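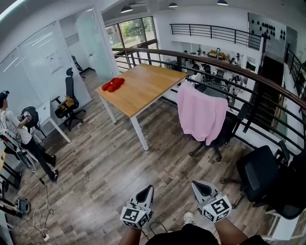 Nerndale Residents' Help Board
Shared Workspaces

Garments left on mezzanine furniture

Our office has the use of an open mezzanine with a wooden-topped table and several wheeled chairs. Members regularly leave sweaters over the chair backs and cloths on the table. May these be removed at closing time, and how long should they be kept? The present house rules do not address the matter.

Posted by Plakum

Wahyudi Mangundap
Removal at closing is generally acceptable, provided that members have been informed in writing. Our building adopted the following wording in July: "Personal items remaining after 7 p.m. will be placed in the storage closet and held for 3 weeks." Knitwear should be folded, as hanging it over a chair back for long periods may stretch the shoulders. Cleaning cloths should be kept separately from clothing and laundered before reuse. Please do not hang anything on the mezzanine railing.

Lazăr
Put up hooks. We did and it mostly stopped.

Dustia
I concur with the first reply. Each item should also be labeled with the date and the place where it was found. Our log has reached entry 421, and the location is the detail members most often ask for.

198 views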